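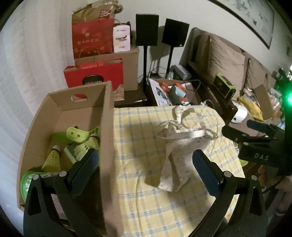
Section 4: Good practice for recording sessions in the home

4.1 Before you begin

Welcome to the part of the Seleo handbook we enjoy most! By now the grippers are charged, paired and checked (Section 3), and you are ready to record people doing ordinary jobs in ordinary rooms. The rules below apply to every Seleo session, whether you are working from the Akstead office or on your own. They were last revised on January 20, 2018, and replace the loose sheets handed out in September.

Read the whole section once through before your first session. After that, most people keep 4.3 open beside them and leave the rest alone.

4.2 Choosing a task

Pick something a person would do at home without thinking much: putting small things into a box, closing a bag, folding a cloth, clearing a bed. Soft objects are wonderful for this. A cloth bag with a drawstring never lies the same way twice, and a robot that learns from it has to cope with a new shape every time. Mix soft things with firm, light ones and you get a lovely range of grasps out of one short session.

Leave the room as it is lived in. Pillows, books, cables on a side table, a stack of boxes against the wall can all stay. We used to ask people to tidy up first, and the recordings came out far too much alike. Réka Takács went through 286 of them before we dropped that rule for good.

Note: "as it is lived in" does not cover private papers. See 4.5.

4.3 Running the session

1. Clear the surface you will work on of anything breakable, sharp or hot. A bed, a sofa or a low table is ideal.

2. Put the container within easy reach of both grippers, with its opening facing up. Fold the flaps of a cardboard box right back or tuck them down.

3. Hold one gripper in each hand and open the fingers fully. Check that the pads face each other squarely and that no screw at the joints has worked loose.

4. Bring both grippers over the work area and hold still while you count slowly to three. The Pamine software uses this pause to line up the two recordings.

5. Do the task at a calm, natural speed. Go for the first object with whichever hand is nearer.

6. If you drop something, pick it up and carry on! Dropped objects and second tries are some of the most useful material we get. Only stop if the object has fallen out of reach.

7. Keep the idle gripper in the air or resting lightly on the surface. Do not put it down halfway through a take.

8. When the task is done, open both grippers, lift them clear and hold still again for a count of three.

9. Put everything back in a different arrangement and start the next take.

Do 12 takes of a task, then change to another. Up to 18 is allowed for cloth, string and bags, where there is more to learn from each go.

Caution: The fingers close with more force than you might expect. Keep your own fingers, other people's fingers and pets away from the gap between the pads.

Caution: Do not loop a drawstring or cord around a finger joint. If one catches, stop, open the gripper and free it by hand. Never pull.

4.4 Handling two grippers

This takes a little practice and then it is great fun. Let one gripper steady the object and the other do the moving. With a bag, hold the rim and work the opening. With a box, brace the wall nearest you.

Avoid crossing your wrists. Crossed takes are accepted, but the two housings knock together and the readings jump. Geert Vandenberghe suggests swapping sides of the bed or table if you find yourself reaching across, and that has worked well for all of us.

4.5 Privacy and consent

Everyone who lives in the home must have signed the Seleo form before the first take. Put away post, bank cards, medicines and family photographs. Turn off or turn round any screen.

If somebody walks in, stop the take and mark it "person" in Pamine. Marloes Dewulf will delete it the same day. You do not need to explain.

4.6 Afterwards

Wipe the pads with a dry cloth, never with spirit. Upload before you switch off, and wait for the tick. Takes left on the gripper for more than 11 days are wiped.

Questions about tasks go to Floor Van der Linden. For faulty grippers, see Section 7.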